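Okay friends, I promised I'd write up the chamber's trip to the statehouse once I'd had a night's sleep and a decent breakfast, so settle in, because I took eleven pages of notes and you know how I am.

First, thank you to everyone who filled out the workforce survey. We handed over 1,063 responses from employers and workers in and near Arnley, and the staffer who took the box said it was the heaviest thing anybody had brought her all session. I was so proud I nearly hugged her!

The big ask was housing. You can't recruit a nurse or a welder from two states over if there's no place for them to live when they get here. Kwaku Baidoo told the story of offering jobs to 8 people last spring and losing five of them over rent (he tells it better than I do, he does the voices).

Second ask was child care, and this is where I got a little worked up, I'll admit. The Arnley area has 79 children on waiting lists right now. That's a lot of parents who'd take a shift tomorrow if they could. 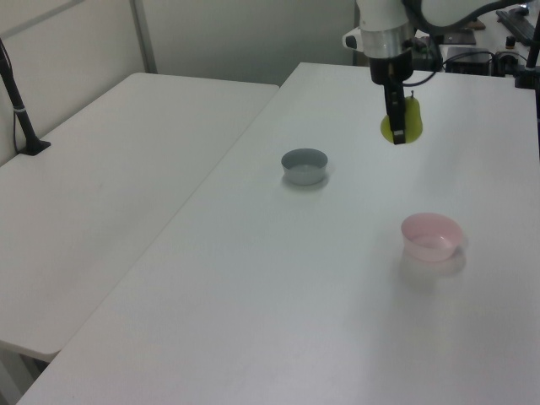

We asked for the start-up grants to come back, and for the paperwork to be something a person running a home day care could get through in one evening. Two lawmakers wrote that down. One asked for a follow-up call, and I've already left a message with her office. Fingers crossed.

Third was the commuter bus to Quaye. I know, I know, some of you have been hearing about this bus since your kids were in diapers. The county counted 1,817 people making that drive each workday, and plenty of them are headed to the same few parking lots. We're asking for two years of operating money so we can see who rides.

Did everybody love everything? No. We got a polite "not this budget" on the bus from one office, and a longer talk about roads than I had planned on. I still think it was worth going. They know our names now, and Mererid Gape got a very nice senator to promise he'd come to the October breakfast.

Speaking of Mererid, she drove the van both ways in that awful rain and had us home before 9, and she brought those lemon bars. Bless her.

What's next: we're meeting Monday at 7 a.m. in the back room at the library to sort out who's calling which office. Come even if you've never called a lawmaker in your life. I'll have the short version of our talking points printed (one page, I swear), and the coffee will be on by 6:45.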